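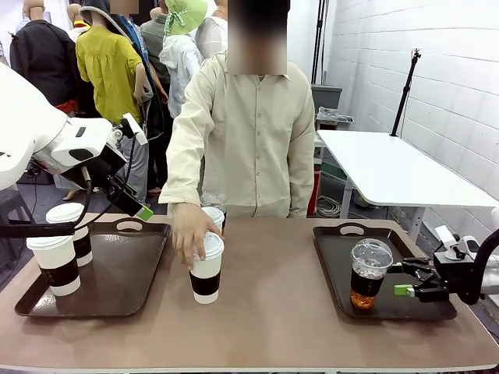

*Coffee cups on a serving tray, March.*

**Residence diary, Clastier House translation program**
**March, 7:40 a.m.**

The heating in the east reading room was restored overnight. Work resumed at the long desk shortly after seven, and the morning was given to the fourth chapter of the Arnaretti letters, which remains the most difficult section of the volume.

The chapter runs to 30 pages in the original. Its chief problem is the word the author uses for the hour before sunrise, for which English offers several candidates and no equal. "Daybreak" is too bright. "First light" has been used too often by others. The draft now reads "the gray hour" throughout, and the choice is recorded in the glossary with a note for the copy editor.

**1:15 p.m.**

Correspondence was received from Pliltel Press. The publisher confirms a first printing of 300 copies and requests that the introduction be held to 90 lines. The present introduction exceeds that limit by a wide margin. The passage on postal routes will be moved to an appendix. The account of the author's schooling will be cut.

The press also asks whether the letters to the Naqvi household should be kept in order of date or gathered at the end. It is the view of this diarist that they should stay where they fall. A reader who meets them out of sequence will miss the long silence that comes before the last one.

**9:50 p.m.**

Chapter four was read aloud from start to finish. Two sentences on the second page are still too long, and one joke does not survive the crossing. It will be attempted again tomorrow. The dictionary borrowed from the lower library is due back before noon.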